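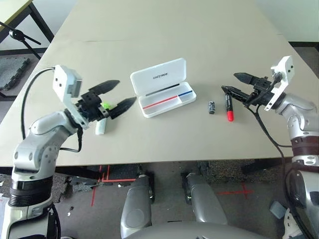
What is the first step in putting a worktable in order?

The first step is to decide which items belong together and which container will hold them. Sorting comes before storing.

Chapter 2
Small Items and Shared Surfaces

A table used by many people collects small items quickly. Markers, blocks, sticks and short strips of material are set down during one task and are still there when the next one begins. A plastic case with a lid and separate compartments gives such items a fixed place. Long pieces need a compartment that can take their full length, even if they must lie diagonally. Short pieces are better kept in a smaller one, where they do not slide under the others.

This chapter follows the method taught at the Trallen training center by Ismael Amaral and Natanael Peixoto. Students first spread the items in a loose row across the middle of the table, with the open case among them. They then return each item to its compartment and close the lid last. Items with no compartment of their own are set to one side and recorded on the store list.

The center's store list at the time of writing held 917 small items, of which 710 had an assigned case. The rest were kept in open trays on the Mendes shelves until the yearly review in November. A full check of one table takes a trained student around 29 minutes.

Section 2.1 deals with sorting by length and shape. Section 2.2 covers cases and their compartments, and Section 2.3 explains how the store list is kept. Students should read Section 2.1 before the Wednesday practical and bring a copy of the blank list printed at the end of the chapter.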